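Week 7 handout: hand-held grippers, the Lendby kit under review

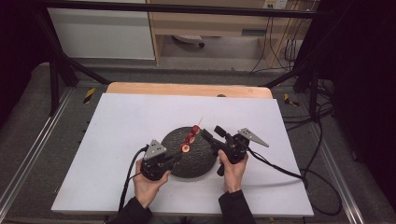

Omar Rusu

Okay, so this week we're reviewing a product, and I picked the Lendby pair because I've had a set on loan from Tiserow since July and I have opinions! Bring your notes from the lecture on grasp types, you'll want them.

First, the handles. You hold one in each hand and work the jaws with a trigger, and my forearms felt it after 14 skewers (fruit ones, red fruit, three pieces to a stick). The skewer is a lovely test piece, by the way. It's thin, it wants to roll, and if one hand squeezes harder than the other the whole thing swings off its angle and you're chasing it over the plate.

Second, the cables. Each gripper has its own, and I'd mark the kit down for this. Run the left one back toward yourself and the right one out over the side of the platform before you start. I didn't on my first go and had a knot by the third skewer.

Third, price. Tiserow quoted me $560 a pair, plus $115 for the spare jaws, and I reckon the spares are a bit cheeky at that. Have a look at what else you could get for the money.

For your write-up, give me one page on grip, cable handling and fatigue, and say whether you'd buy it for a teaching lab. Soft fruit or firm, your choice, just tell me which! Due 2/10/26, in the usual folder.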